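Textiles and Everyday Life
Unit 5: How cloth gets its feel

Welcome back! Last time we got as far as spinning, and I promised that this unit would be the fun one. So bring your fingertips, because most of what we do this week is touching things.

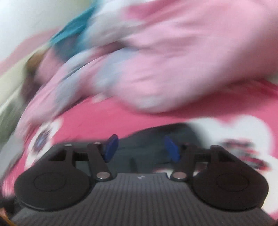

Start with the word "hand." Cloth people use it for the way a fabric feels when you pick it up, rub it and let it fall. A cloth can have a soft hand, a crisp hand, a dry hand. It sounds vague, and in a way it is, but buyers and weavers have argued over it for centuries and they mostly understand each other.

Three things to keep apart

Fiber is what the yarn is made of. Wool has crimp and scales, so it traps air and springs back. Linen is long and stiff and feels cool. Cotton sits somewhere in between, which is one reason it ended up everywhere.

Yarn is how the fiber is twisted. A hard twist gives you a smooth, lively thread – think of crepe, which wants to curl up on itself. A loose twist gives you something fuzzy and warm that also pills sooner.

Structure is how the yarns meet. Plain weave goes over one, under one. Twill steps sideways with each row and makes a diagonal line, and it drapes better than plain weave in the same yarn. Satin lets the yarns float over several others, so it shines, and it snags if you look at it wrong. Knits are loops, and loops stretch.

The Hurkthorpe blanket

My favorite case! Harvey Paquette's study of the Hurkthorpe mill has a chapter on one plain wool blanket, woven with 949 warp ends. The loom setting stayed the same for years. What changed was the finishing: more time in warm soapy water, then a harder brushing. Customers wrote in to ask if the mill had switched to a better wool. It hadn't. Read pages 296 onward, and look closely at the letters he quotes.

Finishing matters that much. Washing, fulling, brushing, pressing and starching can turn one cloth into several quite different ones.

Try it at home by Sunday

Find two fabrics with the same fiber on the label. Close your eyes and scrunch each one, then hold it up by a corner and watch how it falls. Write down the first five words that come to you for each. After that, check the weave with a magnifying glass and see which words you can explain. Keep your notes under 400 words, messy is fine.

Reading for next time: Birger Nyberg on the Rerurholm dye books, first chapter only. Skip the tables for now, we'll go through them together when we get to indigo.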